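Milleo Practice Rooms: rule checking for two-arm home robots

Last updated 7/28/24

Milleo Practice Rooms is a set of simulated homes in which you can test if your robot follows the rules of the house before it goes into a real one. It is made by Vaditz and it runs on a normal workstation.

Each room comes with a rule sheet in plain text. The rules are short and you can change them. For example: do not pass through a door before it is fully open. Keep both arms inside the width of the base while the base is moving. Do not carry a pot above the height of the counter when a person is in the room. When a rule is broken, the run does not stop. The program writes the time, the joint positions and the number of the rule in the log, and you can replay that moment later. 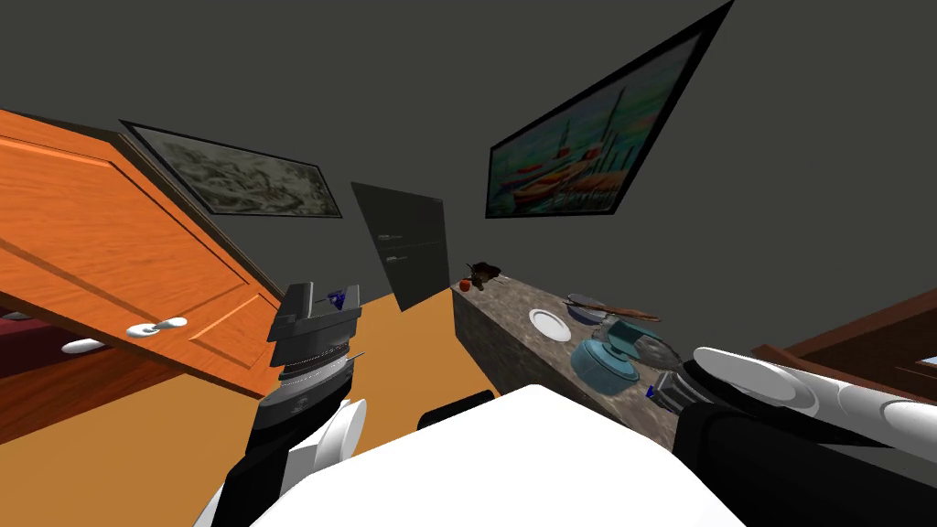 We recommend to begin with the speed rules. Many teams set the arm speed very low in the first week, and then they forget to test at the speed which they will really use. Please run the complete sheet at your working speed also. In the Marikar pack the upper limit for the arm near a counter edge is 1000 mm per second, but you may lower it for each room.

What is in the license:
Base pack, 6 rooms with doors, counters and loose kitchen objects
Marikar pack, rule sheets for shared kitchens
Log viewer with replay
Up to 3000 runs each month, or without limit for schools

The rule sheets are a help for good practice. They do not replace the risk assessment which you must do for your own machine, and a clean log is no certificate. If your local safety office asks for documents, you can export the log together with the version number of the sheet.

The Pridau pack, with narrow halls and stairs, will come in August. Owners of the base pack will get it at the lower price.

14 shares | 3 comments

Comments

Can I write a rule for the gripper force only, without the arm?
Yes, put it under "hand" in the sheet. Left and right can have different values. (Vaditz support)
The door rule found a mistake in our planner on the first evening. I wish the log viewer had a search, I scroll a lot.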